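## Getting a workbench ready for the Duven two-arm helper

We have had the Duven on hire from Skandurham since October, and most of the early bother came down to how the bench was set out. These are the tips that made a difference. The hire is £163 a month, plus £15 for the practice software, where you can try a layout on screen before moving anything in the workshop.

**Put down a dark mat.** Small tools are easier for it to find on plain black than on bare grey. Ours is a cheap Mamier cutting mat and it has lasted well.

**Lay screwdrivers flat, with space round the handle.** Jam jars and racks are fine for people. The Duven does better with a tool lying on its own, a hand's width from the next one.

**Keep power tools to one side.** Drills are heavy for it and the shape is awkward. Take the battery out before you practise pick-ups.
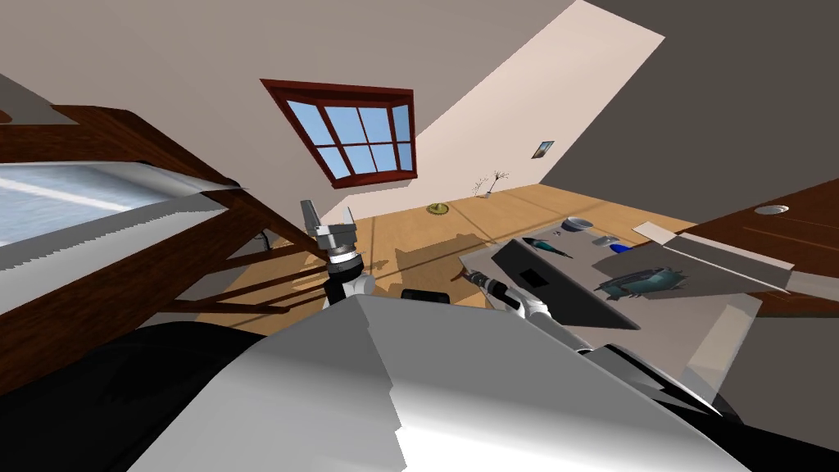 *A layout in the practice software, with one gripper at the corner of the mat and the screwdriver and power tool still to be moved.*

**Use a shallow bowl for small bits.** Screws roll, and it is slow at chasing them. A low bowl near the back of the bench is enough.

**Clear the floor on both sides.** The arms swing wider than you expect. Move vases, plates and trailing cables before you start — the manual leaves this until page 16.

**Wipe the gripper fingers weekly.** A damp cloth will do. Watkins sell a cleaning kit for them, but we couldn't see any benefit over the cloth.

### Is it worth the money?

For sorting and putting away, yes, if you have a lot of it. Bought outright it costs £1529, and I would hire first. It is slow with anything thin, and it still needs someone in the room. The practice software is the best part of the package, though the views can come out at a steep tilt and take some getting used to.

Spare finger pads come in packs of two. Order them with the machine, as delivery on its own is extra.

Glória Sequeira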